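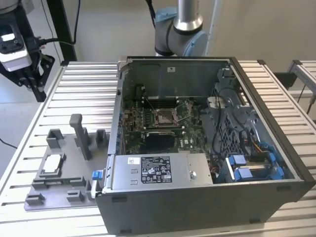
Dell tower on its side, lid off, socket empty, with the parts tray parked to the left of it.

One socket, over and over
Bench notes and pictures from the Ultetti project, Ziltcombe
May 30, 2023

I keep promising people I'll put up some pictures of what I do all day, so okay, pictures! I work on Ultetti, which is our attempt at getting a robot arm to learn small, fussy computer assembly jobs by being shown them a whole lot of times. My part is the showing. I drive the arm by hand through the task, the cameras and the joint readings get saved, and each run becomes one example for the model to learn from. Then I reset the bench and go again.

The job this spring is putting a processor into a desktop motherboard. If you've ever built a PC you know the feeling: hold the chip by its edges, line it up, set it down flat, no pushing. Takes a person a few seconds. Driving a gripper through the same thing took me most of January to get decent at, and I still have mornings where I'd be embarrassed to show you the recordings.

We picked an old office tower for it and kept everything in the case, power supply, drives, cables, the works. It would be a lot easier with a bare board on a nice flat stand, and we did start that way. The trouble was that the model got comfortable with all that open air around the board and had no idea what to do about a metal wall. So now it learns in the cramped version. I complained for a week and then got used to it.

The tray is printed in plain gray and it's on its fifth version, I think (the file names stopped making sense a while ago). The early ones had pockets so snug that the part would come up, bring the tray along with it, and then drop the whole lot back on the table with a horrible clack. The walls are looser now and the parts sit in there quite happily. I still shave a bit off an edge with a craft knife now and then, and then I have to go back and fix the model file to match, and then I forget.

Up close with the chip
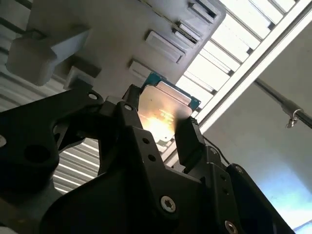 Processor held by its edges between the fingers, with a big warm glare across the metal.

I love the wrist view. It's the angle I look at most when I'm going back over recordings, and it's also the one that gives us the most grief. Look at that glare! The lid of a processor is basically a little mirror, so depending on how the wrist is turned you get printing, or wall, or a blown-out orange blob. My first instinct was to get rid of it. I hung up a bedsheet, I moved a lamp, I tried a different time of day. The recordings looked lovely and the model trained on them was hopeless as soon as the sheet came down.

So we leave the shine in. If the light is going to be messy when the thing is working for real, it needs to be messy in the examples too. What I do watch for is whether the edges of the chip can be made out, and with that strip of teal board around the rim you usually can, even when the middle is washed out.

A few things about gripping that I wish I'd written down at the start:

Pick it up by the edges and keep off the underside. Obvious for human hands, less obvious when you're steering a pair of stiff black fingers from a chair.

A crooked grab is still worth recording if you fix it. We got a big bump out of runs where I picked the chip up badly, put it back down in the pocket, and tried again. Before that, every example I'd given the model was a clean one, so the first time it got a bad grip it just sailed on with it as if everything was fine.

Go slow, but at a steady slow. When I hesitate, the hesitation goes in the recording. An early model had this odd little pause over the tray that puzzled us for days. It was me, reaching for my coffee.

Tilting the chip for a look is fine, as long as it comes back level before you're anywhere near the board. I got into a habit of rolling the wrist around to check my grip and doing it later and later in the run, and I had to train myself out of that before it turned up in the model as well.

The slow part 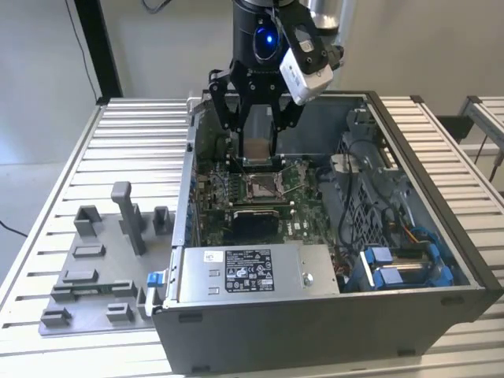 How a day of recording goes

This is the part people ask about, and I'm afraid it's mostly resetting. Part back in its pocket, lever where it should be, arm back up to its start position, quick glance at all the camera views, go. I move the case a little between runs too, a thumb's width this way, a small turn that way, so the model can't just memorize one spot in space. It's surprisingly hard to be random on purpose. I had a favorite angle that I kept drifting back to, so now a little script tells me which way to nudge.

The recording and sorting happens in a tool we call Edano. It started out as somebody's weekend script and it still feels like one in places (don't press the back arrow while it's saving, please). For every run I mark where the pick begins, where the part leaves the tray, where it's over the socket, and where the fingers let go. Then I give it a keep, a maybe or a no, and type a few words. My notes get worse as the day goes on. The morning ones say things like "slight yaw at approach, corrected before lowering." By four o'clock they say "meh."

The last full batch was 96 runs. I threw out 31 of them, and I'm fine with that. Some were my own sloppy driving, some had a camera drop out halfway, and a handful were runs where I'd forgotten to start with the case moved. The maybes I leave alone until the next day, and by then I'm either kinder or meaner about them, depending on how lunch went.

All told we're at more than 1000 kept runs since we began. I had pictured a cake or something at that point. I had a granola bar and did another reset.

Hovering over the socket deserves its own paragraph. From the side camera it looks like the most boring moment of the whole run, and it's where nearly all of the work is. The fingers block part of the view from the wrist, the side of the case takes a bite out of another view, and I'm making tiny corrections by looking back and forth between screens. I used to rush through it because it felt like dead time. Then we compared the models trained on my rushed runs with the ones trained on my patient runs, and, well, I don't rush it anymore.

Both kinds of camera matter here and I go back and forth on which I'd keep if I had to choose one. The fixed one gives you the layout – where the case is, how far it's turned, whether there's a cable somewhere it shouldn't be. The wrist one gives you the last little bit. When they're even slightly out of step with each other the whole example goes mushy, so checking the timing is the first thing I do each morning, before I've even taken my jacket off.

Over by the back edge

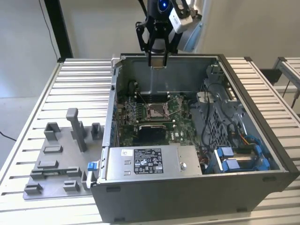 Fingers closed and pointing straight down, just above the rear top edge of the case.

That rim has cost me some sleep. It's metal, it's higher than the board by a good bit, and the short way from anywhere to anywhere seems to pass right over it. In the first weeks I drove straight lines because straight lines feel efficient, and I clipped it more than once. Now I lift first and travel second, every single run, and the model has picked up the same habit. I was stupidly proud the first time I saw it do that on its own.

We also record runs where the arm begins somewhere awkward: low, off to the side, turned the wrong way round. I call these the "wandered off" starts and they get their own label in Edano. They're dull to make and worth every minute. A model that has only ever started from the tidy home position doesn't really know how to come back from anywhere else.

The name Negussie shows up in a lot of our file names, so I should mention that it's just what we call this bench. The other bench has a number. I don't know why that one never got a name, and by now it would feel weird to give it one.

A few questions I get a lot

Do you use the same processor every time? We rotate a few old ones. The markings wear and the lids get scratched, and I like having that variety in the recordings.

Does the robot close the lever too? Not in this set. The lever is a whole other job, with a springy feel that's tough to get right through the controls. I've tried it a few times for fun and I've pinged it across its travel every time. It's on the list for the next set.

Isn't it boring? Some days, yes! I get through a lot of podcasts. But there's something pretty great about watching the arm run by itself and recognizing your own little wiggle just before it lowers the chip.

Can I come and drive it? If you're ever near Ziltcombe, sure. Fresh hands are good for the data, and everybody drives differently. Bring snacks, and leave the case wherever the script tells you to.

More pictures once the memory module runs get going. The new tray for those is still on the printer.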